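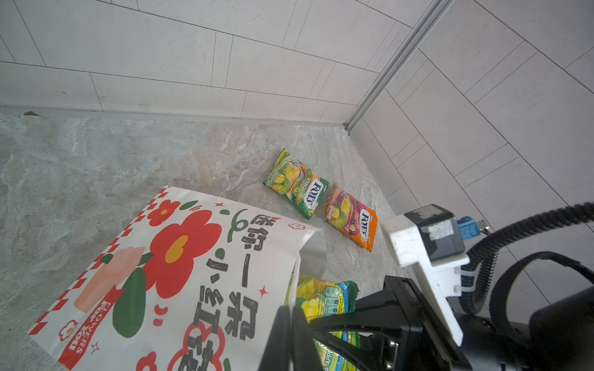

Fox's and the flower bag, one pack already in

Goody bags - candy on the bottom or on top?
Party Supplies & Gift Wrap > Thread 2627

mariann_medve
Posts: 1275
Doing goody bags for the Novudness family evening in November, up to 56 of them. Paper bags with the red flowers, Fox's candy, one bag of chips each. Last year I threw it all in and half the chips were dust by the time the kids got them. So what goes in first? Need to start tonite. Also do you stand the bag up to fill it or lay it down?

LajosD
Candy first, chips last. Stand it up. Done.

csaba.veres
Disagree w/ Lajos. Lay it down, slide everything in flat, then stand it up. Paper bags fold over at the mouth when you keep reaching in from the top and you end up with a crease you can't get out. I did the Szabó wedding favors laying down, hardly any torn handles.

LajosD
Sliding flat is how you get all of it jammed in one corner. Then the bag leans all evening.

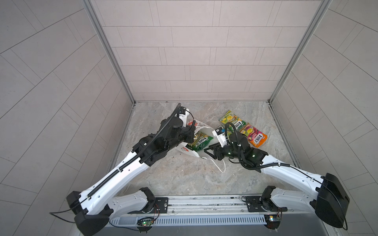

RekaB
Do the candy packs need to be sealed individually if they're going in with chips?

bozena_z
Factory sealed packs are fine as they are. If you split a big pack into small portions, put those in little zip bags so they don't pick up the onion smell. Learned that one with mints, awful.

RekaB
ok thx, leaving ours sealed then

mariann_medve
Same. No way am I portioning anything. Still no answer on handles - tie them or leave open??

csaba.veres
Leave open. Tied handles rip, kids don't untie, they pull.

LajosD
Tie them. Ribbon thru both, loose bow. Otherwise stuff falls out in the car. Colenari does a cheap roll, the narrow one is enough.

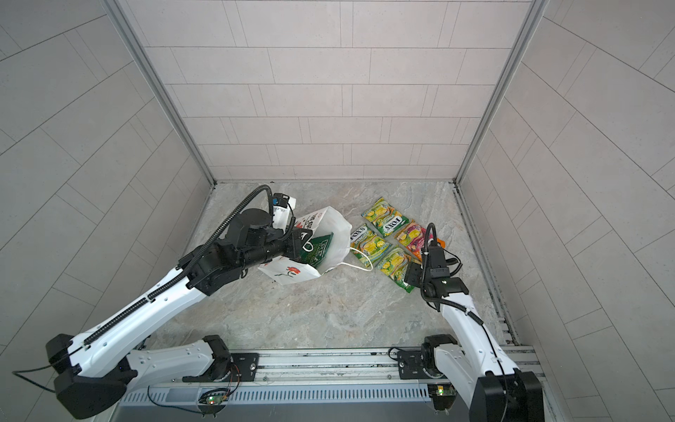 bozena_z
Where you pack matters more than the order imo. I used to do mine on the couch and every bag tipped over. Now it's the hall floor, hard and flat, row of bags against the wall. Tile back there like the pale gray staggered stuff in the pic is great for it, you push the bag up to the wall with one hand and fill with the other, and a smooth marbley floor like that one wipes clean after. Carpet is the worst - crumbs forever. Put a towel down if your knees are bad.

mariann_medve
kitchen floor it is. Knees already complaining

LajosD
Use a table. You'll thank me around bag ten.

csaba.veres
First thing Lajos and I agree on.
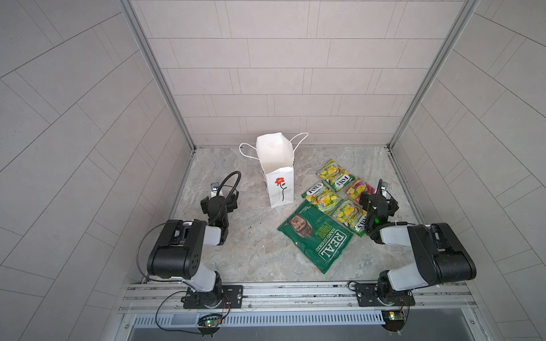 CHIPS AND OTHER CRUSHABLES

mariann_medve
Update. Went with the candy at the bottom, chips in upright along the side. The big REAL strong cheese & onion ones are for the grownups, so they stay out of the kids bags and get handed over seperately. The green and yellow Fox's go in first, then whatever else. Fold the top in a bit if it gapes. Not tying anything, sorry Lajos.

LajosD
Your car, your problem

RekaB
Cheese and onion for the grownups only?? My kids would riot

bozena_z
Same here lol. Mariann, put the spare packs in a Gisar box and keep it by the door - someone always brings an extra cousin.

mariann_medve
Good call. Will do that tmrw morning, out of tape anyway.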